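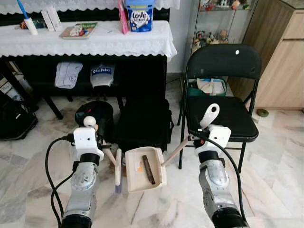

Brush, pan, marble. The tablecloth stays where it is.

Home Posts House Things I Doubt Archive Contact

House > Floors > Brush and dustpan

I have been sold a lot of floor cleaning in my life and most of it now lives in a cupboard. There's a Clukano stick vacuum in there that cost $333 and pushes rice in front of it like a snowplough. There's a spray mop that wants its own bottles. So when the shop assistant at Filby told me a wooden-handled brush and a beige plastic dustpan would "change how you see your floor", I said I'd seen my floor, thanks, and that was why I was in the shop.

I bought them anyway. The set was $20 and I had the money on me.

My doubts were about the pan more than the brush. A dustpan has one job, and it does that job along one edge. If the edge doesn't sit flat you end up with that grey line of dust, and you back up and sweep it again, and there's another line, thinner, and you do this across the whole room until you give up and use your sock. On marble it's worse. Carpet hides a line. Marble puts it on display, especially pale marble like ours, and especially near the door where the light comes in low and yellow and shows up every crumb you've ever dropped.

The other thing I was suspicious of was the comb. The pan has a row of teeth, and the card said they were for cleaning the brush. I have owned things with teeth before. In my experience they collect hair and keep it.

Well. The teeth are all right. You drag the bristles through and most of what was stuck comes away, and then you have to pick at the last bit with your fingernails, which the card left out. I'd give them a pass. I would not pay extra for them.

What I'll say for the brush is that it's narrow, and narrow turns out to be useful if your house is full of legs. Chair legs, table legs, the feet of the big dark thing with the lace-edged cloth over it that I have to get around every single time. A wide broom bangs into all of it. The little brush goes in behind and drags out whatever's there: scraps of orange wrapper, bits of stick, the odd brown thing I decline to look at closely.
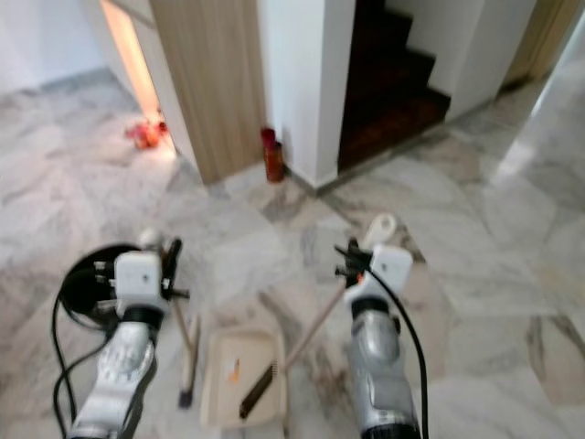
Then there's the matter of order, and I've argued about this with Valtteri Niskanen, who lives downstairs and sweeps for pleasure. He says start at the doorway and work in, so you're not walking dirt over the clean part. I say start at the far wall and work out, so the pile finishes near the bin. We've each tried the other's way and neither of us has budged. He also believes in small piles. One pile per couple of tiles, pan down, sweep in, move along. I used to herd everything into one heap in the middle and feel very efficient, and then somebody would open a door and half of it would be back under the furniture.

I've gone over to small piles. I haven't told him.

Big pieces are a different problem. A long bit of stick will lie happily across the pan and then roll straight out when you tip your wrist, so now I pick those up by hand and let the brush deal with the crumbs. The Kurkovell site, which I read for longer than I'd like to admit, recommends a special lipped pan for this, at a special lipped price. You have hands. Use those.

I did go back and forth on whether to get the Shibata one instead. It has 1,140 reviews and nearly all of them are five stars -- I don't trust that many happy people on the subject of dustpans. I read a fair few and half of them were about the delivery. One woman loved the colour. Fine, but does it leave the line?

Mine leaves a small one, for the record. If you hold the pan at a lower angle than feels natural and pull it back an inch between strokes, the line gets down to something you can pick up with a damp cloth. I suspect that would work with any pan, including the bent metal one I threw out in October to make room for this.

So has it changed how I see my floor? No. The floor is the same grey and white it always was and there are still crumbs on it by supper. The vacuum is still in the cupboard, though -- I went to get it out on the weekend and couldn't be bothered moving the spray mop.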